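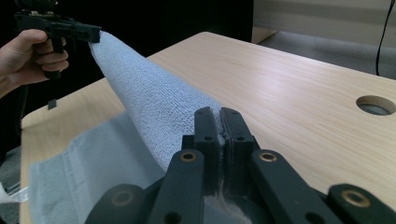

Page last changed: March

Onden terry hand and bath towels, light blue

Onden is the towel we reach for first, and it has been since we started selling household linen. It's a plain terry towel in a light blue that sits somewhere between a washed-out sky and pale grey, depending on the light you catch it in. Pull up a fold by a window and the top of it looks almost silvery, while the part underneath goes a good deal darker. We've had people send one back thinking they'd been given the wrong shade, then write again the next morning to say it was fine after all!

The loops are short and close together, so the surface has a fine bumpy feel. You notice it most when the cloth is rolled over on itself, because the loops stand up along the curve. There's a faint woven border line too. It's the same colour as the rest, so it doesn't shout.

What it's like to use

Soft, but with some grip to it. A lot of towels feel lovely in the shop because they've been coated with something slippery, and then they push the water about on your skin for the first month. The Onden isn't coated. It drinks up water from the first wash, and gets a bit better over the next few.

It has body as well. If you pick it up by a corner and pull, the cloth comes up as a thick, rounded ridge and stays there for as long as you hold it. That makes it a nice towel to fold, which sounds like a small thing until you have a shelf full of them to do. Very thin towels slide off the pile, and very thick ones never lie down properly - you press one side and the other side springs up. This one goes where you put it.

Dewanti Subramaniam, who chooses the linen for us, spent most of a winter going between two samples. One was heavier and felt grander. The other was the one you see on this page. She took both home and used them with her family, and the heavy one was always still damp at bedtime. So that was that.

Sizes and stock

We keep two sizes in the light blue, and both are made from the same cloth.

Hand towel. Good by a basin, in a kitchen, or rolled up in a sports bag. Sold singly or in a pack of 2.

Bath towel. Goes round most grown-ups with enough left over to tuck in. Sold singly or in a pack of 2.

The cloth weighs 400 grams per square metre. If you've never bought towels by weight before, that's in the middle of the range, a touch on the light side for a bath towel. Hotel towels are often heavier, and gym towels are often lighter. We like the middle. It dries you properly and it dries itself in decent time on a rail, even in a bathroom with no window (mine has no window, and I'm writing this page, so you can trust me on that one).

We hold 200 of the hand towels at a time. When they get low we order again, and the wait is usually a few weeks. The bath towels come in the same delivery.

Before the first use

Wash it once on its own at a low heat. You'll get some fluff in the filter and perhaps a little on your dark clothes if you skip this step. Leave out the fabric softener, now and later on. Softener leaves a film on the loops and a towel with a film on it is a poor towel.

Give it a good shake when it comes out of the machine, holding it by two corners. You'll feel the loops lift. Then hang it, or tumble it on low until it's nearly there and let the air do the rest.

Everyday washing

Forty degrees is plenty for most weeks. The cloth will take sixty if someone has been poorly or the towel has been left in the bottom of a bag. Don't use bleach - the light blue will go patchy, and we can't do anything about it once it has.

Don't fill the drum to the top. Towels need room to move about if the rinse is going to reach all the way into the loops. If yours have gone stiff, it's nearly always soap left behind. Run them through again with no powder at all and see how they feel.

Pulled loops

It happens with every terry towel sooner or later. A zip, a ring, a cat. Take a small pair of scissors and snip the long loop off level with the others. Please don't pull it! A snipped loop stays as it is, but a pulled one can leave a bare line right across the cloth.

Folding them

We get asked about this more than anything else, which still surprises me. Every towel that leaves us has been folded by hand on a table, and the way we do it is as follows.

Lay the towel flat and smooth it out from the middle with the side of your hand. Get the creases out now, including the soft ones that run across on the slant, or they'll be there when you open it up.

Take one long edge and bring it a third of the way over. Bring the other long edge over the top of it. Check that the woven line meets itself at the end. If it doesn't, go back and shift it, it only takes a second.

Fold it in half, end to end, then in half again. For a bath towel on a narrow shelf, do the last fold in thirds.

Put it on the shelf with the rounded side facing out. The pile looks tidier and you can take one out without the others coming with it.

If you'd rather roll them, start with the towel folded in half lengthways and roll from one short end, keeping it snug but not tight. The cloth rolls into a lovely plump tube. Melur Lumbantobing in our packing room rolls all of hers and keeps them standing on end in a deep drawer, and I must say it does look smart when you slide the drawer open.

Colour

Light blue is the only colour we do in the Onden at the moment. We've been asked for white, and for a dark green, and we're thinking about the green. Batches can differ very slightly. If you want a full set that matches, it's best to order it in one go and tell us in the note box, then we'll pick them all out of the same bundle.

It looks very well against pale wood. We didn't plan that, but if you have a light wooden shelf or a stool in the bathroom, do try one folded on top of it. Against bright white tiles the blue looks stronger, and next to anything cream it turns a little greyer.

Other things that go with it

Suseck bath mat. A flat-woven mat in off-white. No loops, so it feels quite different underfoot, but it washes with the towels and comes out in good shape.

Majimbun peg rail. Four round pegs on a plain board. The pegs are fat enough to hold a bath towel without leaving a point in the middle of it.

Skidura drying rack. Folds flat and takes a full set of towels if you space them out. Henrique Patrício keeps one of these behind his kitchen door and swears by it for tea towels too.

What customers have told us

"Bought the pack of hand towels for the downstairs loo and went back for the bath size. They've been through the wash every week and the blue hasn't moved much at all." - Puspita Mandagi

"Thinner than I expected when I opened the parcel, I'll admit. After the second wash they had puffed up and I stopped minding. They dry fast on the line." - Ikhsan Menon

"Nice towel. Would like a hanging loop on the hand size."

That last one is a fair point and it has come up a few times. The bath towel has a hanging loop on one long side. The hand towel has none for now, but we've asked the weavers about adding it, and if they can do it without puckering the edge then the next lot will have one.

Ordering and returns

Parcels go out in the afternoon if you order before 11 am. We pack towels in paper, folded, with no card or plastic inside. If you're collecting, ring the bell at the side door and give your name.

You can send back anything unwashed, for any reason. If a towel has a fault we'll take it back washed or unwashed, just tell us what's wrong and where on the cloth it is. A photo helps.

For larger orders, such as for a guest house or a salon, please write to us first. Our biggest so far was 216 hand towels for a swimming club, and it used up every one we had plus part of the next delivery, so a bit of warning is very welcome.

Questions we're often asked

Will it shrink? A little, mostly in length, and mostly in the first wash. After that it settles down.

Can I use it on a baby? Lots of people do. Wash it twice beforehand and it'll be softer.

Is the border on both sides? The line runs across near each end and you can see it from the front and the back.

Does it come with a matching flannel? Not yet. We'd love to do one.

Can I get it embroidered? We don't do it ourselves. If you have it done locally, ask them to stitch below the border line, where the letters won't sink into the loops.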